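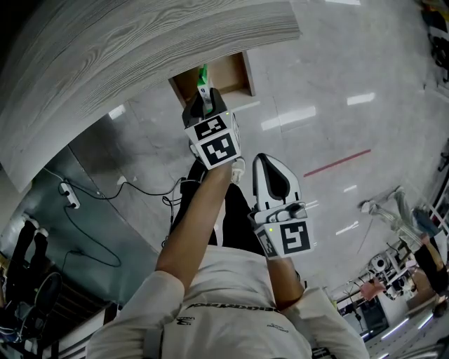

Kemov to put first aid supplies back in their place with Jendura office storage service

MOKASCOMBE, Jul 31, 2019 – Office storage supplier Kemov has opened bookings for Jendura, a sorting and restocking service for small workplaces that keep their first aid items in drawers, cubbies and cupboards instead of a dedicated room.

The service covers the everyday end of workplace first aid: adhesive bandages, gauze, tape, wipes, tweezers, disposable gloves and cold packs. A Jendura visit starts with whatever the workplace already has. Everything is taken out, checked against its use-by date, grouped and put back in one labelled drawer, with spare stock kept on open shelving nearby.

Kemov developed the service after a review of its own customers' storage. The company visited 436 offices, workshops and studios in Mokascombe and the neighbouring Manalastas business park. At more than 30 of them, staff had to look in three or more places before finding a bandage. Opened boxes were often found at the back of stationery drawers, under sticky notes and phone chargers, and new boxes had been bought while older ones sat unopened on a shelf.

"We sell shelves and drawers, and we kept seeing the same drawer," Kemov said in a statement. "It has batteries in it, a takeaway menu, a roll of tape and half a packet of band-aids. People know the band-aids are in the building somewhere. We want them to be able to put a hand on them straight away."

How a visit works

Each Jendura visit takes one morning or one afternoon. Staff can keep working while it is under way. The Kemov team asks for a clear stretch of desk or bench to sort on and access to any cupboards where supplies may have ended up, including the kitchen and the print area.

Items are sorted into keep, replace and discard. Anything with a torn wrapper or no readable date goes in the discard tub. Full boxes are stored upright so that the name on the pack can be read without lifting it. Loose bandages go into a shallow tray at the front of the drawer.

The workplace chooses the drawer. Kemov recommends one between waist and chest height, on a route people already use, and without a lock. Low drawers are acceptable where there is no alternative, but the label has to be visible to someone standing up. 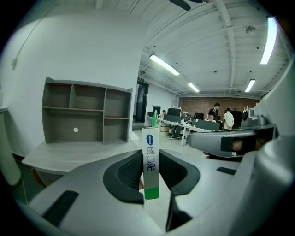

What happens to bandages that are still in their packets but have lost the box?

They are kept if the individual wrapper is sealed and has a date on it that has not passed. Strips without a date are discarded, and the number removed is written on the restocking card so that replacements can be ordered.

Shelving and overflow

Jendura also deals with spare stock, which in most of the workplaces reviewed took up more room than the items in use. Kemov suggests giving first aid a single cubby in an open shelving unit and leaving it at that. Stationery, cables and cleaning products go in other cubbies, and the first aid cubby is not to be used for overflow from them.

Open units were preferred by most customers who took part in the early visits. Several said that closed cupboards had been filled and forgotten, and that being able to see a gap on the shelf was a better prompt to reorder than a list taped inside a door. Workplaces with dust, direct sun or food preparation nearby are advised to use a lidded bin.

Customers do not have to buy furniture from Kemov to use the service. Existing drawers, shelves and bins will be used wherever they are sound. Where a divider or tray is needed, the team carries a small range in plain grey and white that can be cut to size on the day.
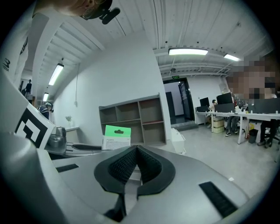

Open wooden shelving against a white wall, with a white plastic storage bin on the floor beside it.

Restocking

After the first visit, the workplace receives a restocking card that sits in the drawer. It lists each item, the minimum to be kept on hand and the earliest use-by date. When an item drops below its minimum, the card can be photographed and emailed to the Kemov order desk, which will send out replacements with the next regular delivery to that area.

Labels are supplied in English as standard. Workplaces where supplies come from overseas, or where staff read other languages, can ask for a second line of text on each label at no extra charge. Kemov said this was requested at a number of early visits, where boxes printed in one language had been sitting beside boxes of the same item printed in another and had been treated as different products.

Jendura is a storage and restocking service. It does not replace first aid training, and it does not decide what a workplace is required to keep. Customers remain responsible for checking their own obligations and should have their current list of required items ready before the visit.

Availability

Bookings are open now for workplaces in Mokascombe and Manalastas. Kemov has set aside 1,012 visits for the first year and will add further areas once those have been filled. Workplaces with several floors or more than one kitchen should mention this when booking, as a second drawer is usually recommended and the visit may run over into the following day.

Existing Kemov delivery customers can add a Jendura visit to their account through the order desk. New customers will be asked for a floor plan or a simple sketch showing drawers, shelves and cupboards. Photographs are also accepted.

The discard tub is taken away at the end of each visit. Empty cardboard is flattened and left with the customer's own recycling unless other arrangements have been made. Sharps and prescription medicines are not handled by the team and should be removed by the workplace beforehand.

About Kemov

Kemov supplies shelving, drawers, bins and labels to offices, workshops and studios. Its showroom and order desk are in Mokascombe, and its warehouse is in the Manalastas business park.

Media enquiries: Kemov order desk, Mokascombe. Please mark the message "Jendura".

ENDS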